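Who decides where a crosswalk goes?

Zisero
2022-06-03
Our block of Milomance Street lost its painted crosswalk when they repaved in December. I called the city twice and got a case number (674, if anyone here works there!) and then nothing. Do I need a petition, or what?

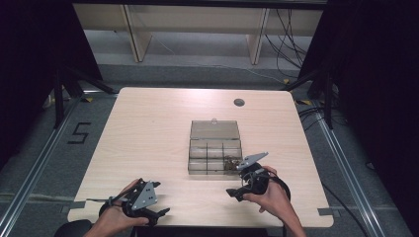

Hesora
Petitions are fine, but ask for a pedestrian count first. Ours took 5 months — and they only counted for 2 hours, so push for school drop-off time. Once I had the count in writing, the traffic office started calling me back.

Yilma
Same thing on my street. Still no paint. I'd go to the council meeting, you get a couple minutes to talk.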